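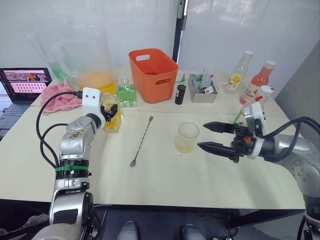
Figure 1. Square glass bottle, small plastic cup and long bar spoon.

Week 7: Measuring and pouring
Hospitality Operations, Unit 3. Handout updated October 26, 2022.

Reading before class: the Sokska chapter on portion control, first half only. The second half covers wine service and was dealt with in September.

Why we measure
A venue's pour cost is the cost of the liquor used divided by the sales it brought in. Small errors at the bar change it quickly. If the recipe calls for 40 mL and the bartender gives 45, the venue has given away one serve in every nine. Customers rarely notice the extra, but they do notice when the same drink tastes different on their next visit.

Free pouring is still common in older venues. It relies on a counted rhythm and a standard spout, and the count changes with the fill level of the bottle and the thickness of the liquid. Syrups and liqueurs pour slower than spirits. For assessment in this unit you will use a jigger for everything.

Reading a measure
Hold the jigger level, at chest height or lower. Fill to the line for a stepped measure and to the brim for a plain one. Liquid curves up at the wall of a narrow vessel, so read the bottom of the curve. Keep the jigger beside the glass and not over it while filling.

Building, stirring, shaking
Built drinks are made in the serving glass. Stirred drinks are made over ice in a mixing glass with a bar spoon, the back of the bowl kept against the wall. Shaken drinks are those with juice, cream or egg. Dilution counts as an ingredient. Colour is a poor guide to it, so taste with a straw.

Worked example
The Drovelik sour is sold at $16 before tax. Ingredients come to $3.20. Pour cost is 3.20 / 16 = 20 per cent. Now repeat the calculation with the spirit over-poured by 5 mL, using the Lazaridis price list.

For next week
Bring your completed stock sheet for the Zorkodstead case (227 lines, 56 of them spirits). Practical groups meet in the training bar. Closed shoes, hair tied back.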